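Kinyua Grasp Ordering Study: Frequently Asked Questions

What is the study about?

Kinyua is a method for choosing the order in which a multi-fingered hand handles objects on a table. Most grasp planners score each object separately and take the highest score. Kinyua scores the pair: the object to be grasped and the state the table is likely to be in afterward. The term we use for the second part is residual cost.

Who works on it?

Quang Nông wrote the planner. Noman Hayat and Haris Minhas run the arm and maintain the calibration code. Thérèse MacDonald is responsible for the statistics. Questions about the planner should go to Quang; questions about the data should go to Thérèse.

What is the difference between Kinyua, Tondow and Pestside?

Kinyua is the ordering method. Tondow is the low-level finger controller it sends commands to. Pestside is the baseline, a greedy planner with the same grasp candidates and no residual cost. All three share one perception module, so differences in the results do not come from object detection.

How is residual cost computed?

For each grasp candidate, the planner samples finger paths with small errors added to the starting pose. It then checks which neighboring objects the fingers or the wrist would touch. A contact is weighted by how far the touched object could move and whether it could roll or tip. The weighted sum is added to the grasp score with a negative sign. The sampling is done on the CPU and takes less time than the arm needs to return to its home pose.

How many trials were run?

The main comparison has 229 trials. Each trial starts from a fixed layout drawn from a set of 14. A further 80 trials were used to tune the weights and are not counted in any reported result.

What counts as a success?

A trial succeeds if the target is lifted, held clear of the surface and placed in the goal region, and no other object has moved farther than the layout's tolerance. The second condition is the one that separates the two planners. If only the lift is scored, Pestside and Kinyua perform nearly the same. Anyone comparing against our numbers should check which condition their own code applies.

Why is the residual term not learned?

We tried it. Babar Cheema trained a small network to predict displacement from the depth image and the grasp pose. It matched the sampled version on layouts similar to the training set and was worse on tall objects near the table edge. The network is included in the release but is off by default.

Which objects are used?

Household and desk items of mixed size, mass and stiffness. The set is chosen to include things that roll, things that tip and things small enough to be lost under the fingers. The object list gives a measured mass for each item. Replacements of similar size are acceptable if the mass is updated in the configuration file.

Does the surface matter?

Yes. Short-pile carpet adds friction and reduces rolling, which makes displacement smaller and easier to predict. It also lets a fingertip catch during a low approach. Results on carpet and on bare board are reported in separate tables and should not be pooled.

What does a small-object layout look like? 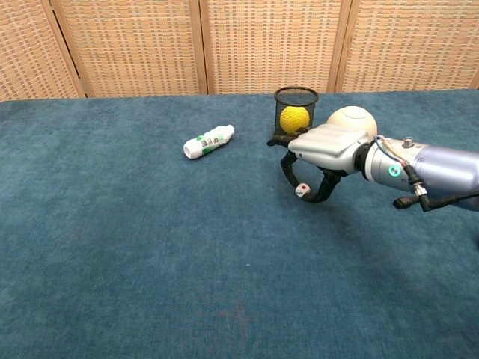

Skarkgate, June. Layout 9, carpet condition. The die is the hard item in this layout. It lies within the curve of the fingers, close in front of the mesh cup holding the yellow ball, so a finger path suited to the die has little clearance from the base of the cup. The bottle on its side is farther off and normally adds little to the residual cost. Pestside ranks the die by grasp score alone. Kinyua compares it with taking the cup first, and the preferred order depends on the pose error estimated at calibration.

Can the method be used with a parallel-jaw gripper?

The code will run, but the benefit is smaller. Two jaws sweep less volume than a full hand, and most of the residual cost then comes from the wrist. Set the finger model to "jaw" and retune the contact weights before comparing planners.

What are the known failure cases?

Transparent objects are often missing from the depth image and receive no cost. Stacked objects are treated as one body. Cable drag on the wrist is not modeled, and in some arm poses it shifts the hand enough to matter. Haris is testing a correction for the last of these.

Is the data available?

Joint logs, depth images and layout files are available on request. Include the name of your lab and the layouts you need. The full set is large, and single layouts can be sent separately.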